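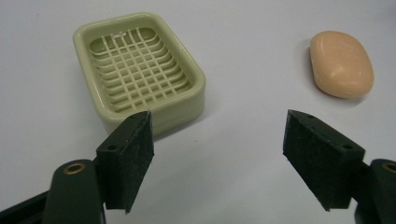
Last edited 4:12 PM · March

Azra Ionescu
1/4 My soap was always soft like butter, because it was sitting in its own water. So in March I bought a dish with a grid inside, in pale green.

2/4 The ribs cross each other and the floor is deeper, so the water has a place to go. The middle curves down a little – the bar should not slide.

3/4 A few ribs near one corner look slightly bent. I will not return it for this.

4/4 The soap is the peach one with small pale flecks. Tin-yau Chow asked me where the dish is from: the shop is Listis. Please rinse under the grid every week, I forget it too.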